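The Yellow Bag and the Art of Tying It

5/30/19

When I moved to this country, I had one suitcase and one opinion about trash bags, and the opinion was wrong. I believed that a bag is only a bag. After 14 years in small apartments I think differently, and many readers of this magazine wrote to me that they do too.

In the building on Hlongwane Street where I live now, the rule is simple. Light packaging goes in yellow plastic bags, and everything else goes in the gray container by the gate. The bags come on a roll from the shop Jakau, at the corner, 23 on each roll. They are thin and glossy and they make a lot of noise at six in the morning.

The first difficulty is how much to put inside. My habit was to press until nothing more could enter, and then there was no plastic left to close. Now I stop when the width of my hand is still free at the top. Milk cartons I make flat, and cups go one in the other. A sharp lid I put in the middle, between soft things.

The second difficulty is the neck. A full bag holds much air, and when you close it too quickly it stays round like a pillow and takes the whole corner of the kitchen. I lay my arm on it for a moment and let the air go out slowly. Then I gather the plastic with both hands, turn it two or three times until it becomes a tight rope, and fold this rope over itself. Some neighbors use a clip from Flunimero, which costs little and can be washed. I tried it in winter and went back to the twist, but for weak fingers the clip is surely better.

Where to keep the bag until collection is a question of taste. I had a metal stand once, and it fell over every week. Now the bag hangs from two hooks inside the door under the sink, and I lift it out by the neck, never by the side, where the plastic is weakest.

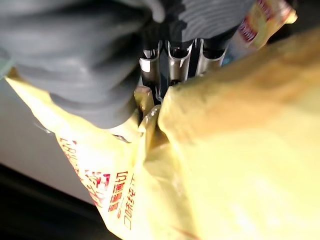

In June the collection changes to every second week, so I will need a second pair of hooks and a little more patience.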